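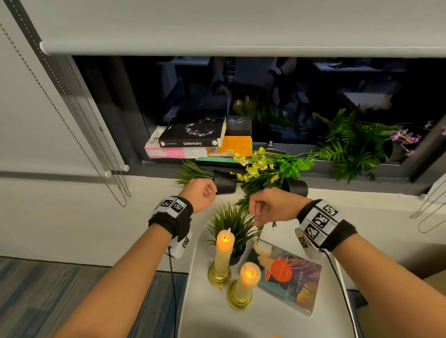

Flollari計画における卓上・窓辺整頓作業の教示方式について、手首装着型による直接実演を主とし、遠隔操作による教示を補助とする運用案を提示いたします。7月の暫定運用以降、作業者がロボットを介さず自らの手で作業を行い、手首の位置および姿勢を標識から復元する方式を試行してまいりました。対象作業には、窓台に横倒しになった鉢を起こす動作のように、対象が軽く、葉が広がり、つかむ位置が一意に定まらないものが含まれます。燭台に立てたろうそくと本が同じ卓上に置かれる条件では、手を通す経路にも配慮が必要となります。遠隔操作ではこの種の判断に時間を要し、一件ごとの動作が断続的になる傾向が認められました。つきましては、下記の案に対する各担当のご意見を本スレッドにてお寄せください。

2023年11月28日 投稿者:Jennylyn Policarpio(教示運用担当)
印刷する | メールで送る

運用案の要点は次のとおりです。

・新規作業の教示は、原則として直接実演により収集する。
・実機での再現に失敗した区間に限り、遠隔操作による教示を追加する。
・収集記録はすべてTrakisに登録し、方式の別を必ず明記する。
・両方式の記録を混合して学習に供する場合は、事前に評価担当の確認を受ける。

現時点でTrakisに登録済みの記録は3768件であり、その大半が直接実演によるものです。

--------
返信:kensho_hyoka

評価担当です。案の方向性には理解を示しますが、直接実演を「原則」とする点には同意いたしかねます。人の手は指の一本一本を独立に使い、葉の隙間に指先を差し入れることができます。一方、当方の実機の把持部は二指であり、同じ接触を再現することができません。実演として自然であっても、機械にとって実行可能な動作であるとは限らず、この差は学習後の評価において初めて表面化いたします。遠隔操作による教示は確かに遅く、操作者の負担も大きいものですが、記録された動作はすべて実機が実行し得たものです。この利点は軽視すべきではないと考えます。

特に問題となるのは、鉢植えを扱う際の把持位置です。作業者によって、鉢の胴を持つ者と葉の部分に手をかける者とに分かれております。
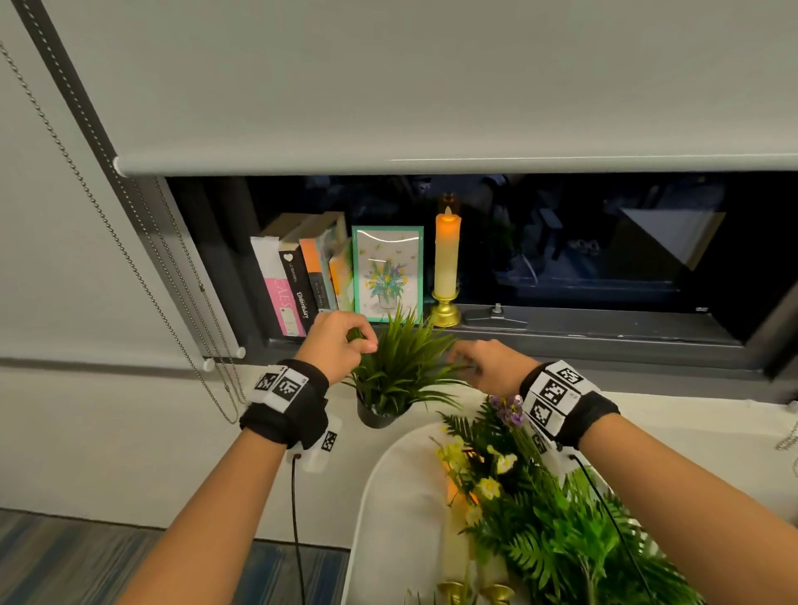

造花の鉢植えの葉を左手でつまむ実演者。両手首に標識付きの帯を装着している。

このような把持は人が行う分には支障ありませんが、二指の把持部で細い葉をつまんだ場合、鉢の重さによって向きが定まらず、設置の段階で転倒するおそれがあります。直接実演を主とするのであれば、把持位置に関する指示書を先に整備していただきたく存じます。

--------
返信:Jennylyn Policarpio

ご指摘ありがとうございます。把持位置の指示書が未整備である点は、当方の不備として認めます。

ただし、作業者の持ち方を全面的に統一することについては慎重に検討すべきと考えます。持ち方のばらつきは、対象の置かれ方に応じた判断の結果でもあります。倒れた鉢が壁側を向いている場合と手前を向いている場合とで同一の持ち方を強制すれば、実演自体が不自然となり、手首の軌跡にもその影響が残ります。指示書では禁止する持ち方を列挙するにとどめ、それ以外は作業者の裁量に委ねることを提案いたします。

--------
返信:jasix_madoguchi

手首装着具の保守を担当しておりますJasixの窓口です。教示方式の選択については意見を申し上げる立場にございませんが、記録品質に関して二点ご連絡いたします。

第一に、手首を内側に深く回した姿勢では、上面の標識が視野から外れます。側面および下面の標識が補う設計ではあるものの、葉の茂った対象に手を入れる作業では、それらも遮られることがあります。追跡が途切れた区間は前後から補間されますので、登録時に補間区間の長さをご確認ください。

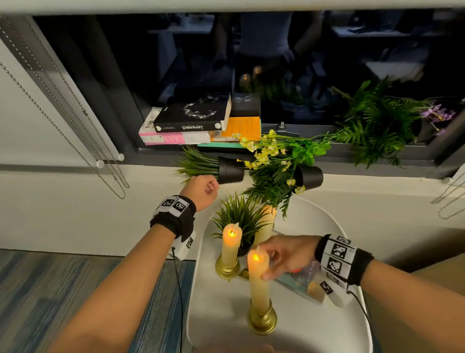 第二に、ケーブルの取り回しについてです。前腕に沿わせたケーブルに余長がありすぎると、卓上の背の高い物に触れ、作業者が無意識にひじを上げる癖がつきます。この癖は軌跡にそのまま記録され、後工程で除去することは困難です。装着時に腕を前方へ伸ばした状態で余長を調整し、以後は作業途中で調整しないよう、作業者への周知をお願いいたします。

--------
返信:bach_unyo

Bach実験室の運用担当より、環境条件について補足いたします。

夜間の収集では窓ガラスが鏡のように働き、室内の机や作業者の姿が映り込みます。昼間の記録だけで学習した模型を夜間に評価したところ、ガラス面の映り込みを対象物と取り違える例がありました。当室としては、夜間の収集を避けるよりも、ブラインドの位置を記録項目に加えたうえで昼夜双方の条件を確保することが望ましいと判断しております。発光するろうそく型の照明についても、ガラスに映った光点が実物と混同されやすいため、点灯の有無を登録してください。

なお、作業開始時の配置を毎回厳密にそろえるべきであるとの要望が一部から寄せられておりますが、当室は反対です。配置をそろえれば評価は容易になりますが、得られた模型はその配置でしか動作しません。

--------
返信:kensho_hyoka

配置の件については、当方がその要望を提出いたしました。趣旨に誤解があるようですので申し添えます。

学習用の記録において配置を変えることに異論はございません。求めているのは、評価用として用いる5通りの配置を固定し、学習用と明確に分離することです。現在の登録内容では、どの記録が評価用の配置に近いのかを判別できず、成功率の比較に意味を持たせることができません。

また、終了条件の定義も統一されておりません。窓台の植物を立てた時点で終了とする作業者と、葉の広がりを整え、不要な枝を盆に回収するところまで行う作業者とが混在しております。

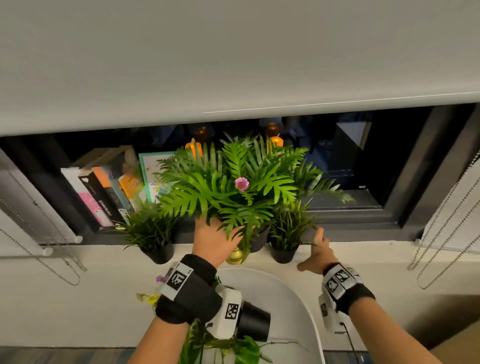 後者の工程は、把持して移すという動作とは性質が異なり、押す、ならす、軽く寄せるといった接触が連続します。このような接触こそ遠隔操作では再現しにくく、この工程に限っては直接実演に優位があることを当方も認めます。したがって、作業を「移設」と「整え」の二工程に区分し、それぞれについて教示方式を定めることを対案として提出いたします。移設は遠隔操作を主とし、整えは直接実演を主とするものです。

--------
返信:enkaku_sousa2

遠隔操作班の者です。上記の対案には、人員の面から懸念がございます。当班で操作資格を有する者は2名であり、移設工程のすべてを遠隔操作で収集することは現行の体制では不可能です。一日の操作時間にも上限が定められております。

加えて、遠隔操作の記録がすべて良質であるとの前提についても、留保を付けさせていただきます。操作者には接触の感触が十分に伝わらず、把持の直前で停止し、位置を微調整してから閉じるという動作が頻繁に現れます。これを学習した模型は、必要のない場面でも停止いたします。実機が実行可能であることと、手本として適切であることは、別個に評価されるべきです。

--------
返信:kensho_hyoka

停止動作の件は承知しております。停止区間を学習前に除去する処理を試しておりますが、必要な停止まで除かれる場合があり、現時点で採用には至っておりません。人員の制約については、対案の作成時に考慮が不足しておりました。

--------
返信:Jennylyn Policarpio

各担当からのご意見を踏まえ、運用案を以下のとおり修正いたします。

・作業を「移設」と「整え」に区分し、Trakisの登録項目に追加する。
・整えの教示は直接実演によるものとする。
・移設の教示は直接実演を継続し、8件以上の再現失敗が確認された配置について遠隔操作を追加する。
・評価用の配置は5通りとし、学習用の記録には使用しない。
・ブラインドの位置、照明の点灯の有無および補間区間の長さを記録項目に加える。

移設の主たる方式に関しては、評価担当との間でなお見解の相違が残っております。当面は上記の運用により記録を蓄積し、両方式の比較結果が得られた段階で改めて協議することといたします。把持位置の指示書については、当方で素案を作成し、本スレッドに掲示いたします。

--------
返信:kensho_hyoka

評価用配置の分離および記録項目の追加に同意します。移設の方式については、同意を保留したまま試行に協力いたします。指示書の素案には、葉のみをつまんで鉢を持ち上げる動作を禁止事項として明記してください。

--------
返信:bach_unyo

既登録分に対する項目の追記は、どの担当が行うのでしょうか。ブラインドの位置は映像から確認できるものもありますが、当室のみで全件を処理することは困難です。分担をご提示ください。

印刷する | メールで送る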